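Home storage of drinking water: rotation and container questions
Community Help > Household Preparedness > Water and Food Stores
Status: Answered
3 answers

Question

Our household is located outside Drisirstead and is supplied by a small municipal system that was shut down for two days in August following a main failure. We are a household of four, and we wish to establish a modest reserve of drinking water in the basement before winter. We have read the Hiltorport regional guide to household emergencies, but it does not address the following points.

1. Is treated tap water suitable for long storage, or should bottled water be purchased?
2. How often should stored water be replaced?
3. May the containers be placed directly on a concrete floor?

The space available is a single shelving bay next to the furnace room. Any advice on quantity would also be appreciated.

Answer 1 (marked as accepted by the person who asked)

Tap water from a treated municipal supply is suitable for storage, provided that the containers are rated for food use and have been washed, sanitized and rinsed before filling. Commercially bottled water is equally acceptable and requires less preparation, although the cost per litre is considerably higher.

With respect to quantity, many households plan for four litres per person per day, half for drinking and half for food preparation and basic hygiene. For a household of four, 320 litres would provide a reserve of 20 days at that rate. This is more than most residents require and would exceed the capacity of an ordinary shelving bay. A smaller reserve of three to seven days is a reasonable starting point, and it may be increased once a rotation routine has been established.
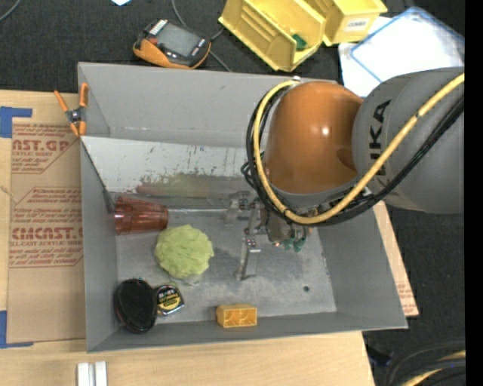 Water that the household has bottled itself should be replaced every six months. Each container should be labelled with the date of filling, and the oldest should be used first - watering houseplants is a sensible use for water that is being retired. Sealed commercial bottles should be rotated according to the date printed on them.

Containers should be kept away from direct sunlight, fuels, solvents and paint. A location beside a furnace room is acceptable if it remains cool, but the temperature should be checked during the heating season. The load rating of the shelving must also be confirmed. One litre of water weighs one kilogram, and a bay intended for linens or toys may not be adequate.

Answer 2

Further to the above, regarding the third point. Containers may stand on concrete, but it is preferable to raise them on boards or a pallet so that air can circulate and any leak can be found promptly. We have kept 12 Zindier stacking containers on boards for several years. One tap has required replacement. The taps are sold separately from the containers and the thread is not a standard size, so a spare should be ordered at the time of purchase.

The Bednárik containers have a wider opening and are easier to clean by hand, but when full they are too heavy for some members of our household to lift. Members are advised to consider this before selecting anything larger than 13 litres.

Answer 3

Do not neglect the hot water tank. It holds a useful quantity if the inlet valve is closed promptly when the supply fails. Power or gas to the heater must be turned off before draining.

I do not rotate mine every six months. Once a year has been satisfactory.

Comment on Answer 3

The point concerning the tank is correct. The annual interval is a matter of personal preference and differs from the accepted answer. Where there is any doubt as to the condition of stored water, it should be brought to a rolling boil for one minute before drinking, or longer at high elevations. Boiling does not remove fuel or chemical contamination, and water suspected of either should be discarded.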